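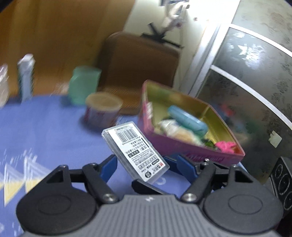
October, the equipment money again

2 min read

Spent the evening on the Skundis budget and came away grumpier than I started. The question is whether we buy more hand-held grippers or put it all toward one arm from Lurach. The Lurach quote is 4 pages long and I still can't find where it says what happens when a finger pad wears out.

I keep going back to the grippers. A plastic case with a label full of small print, a pink tin, a patterned cloth on the table: that's the sort of thing we want handled, and a person with a gripper can get at it in an ordinary room. The Lurach demo had foam blocks on a white bench. I'd like to see their arm hold a clear case at a slant before I believe the brochure.

Jasevov want a deposit on 20 units. I asked for four. They came back with a discount that starts at 20, so I asked for four again. They also say the pads are good for 200 hours, and when I asked whose hours, doing what, the reply was a link to the same brochure. I've put down two spare sets per gripper and I expect to be told that's too many.

Sakai is cheaper on paper. Shipping is extra, the charger is extra, and the screws are their own size, so add a driver. By the time I'd typed all that in they were level with Jasevov and I'd lost an hour.

Things to settle before I send anything:
- who pays return freight
- whether training is a real visit or a video
- spare pads, and the price next year
- storage, as the closet is full

My guess is we'll be talked into the arm anyway, and it'll sit under a sheet till spring. I've left that line blank for now. Four grippers, the spares, and the rest held back. Need to ask Jasevov about the invoice date tomorrow.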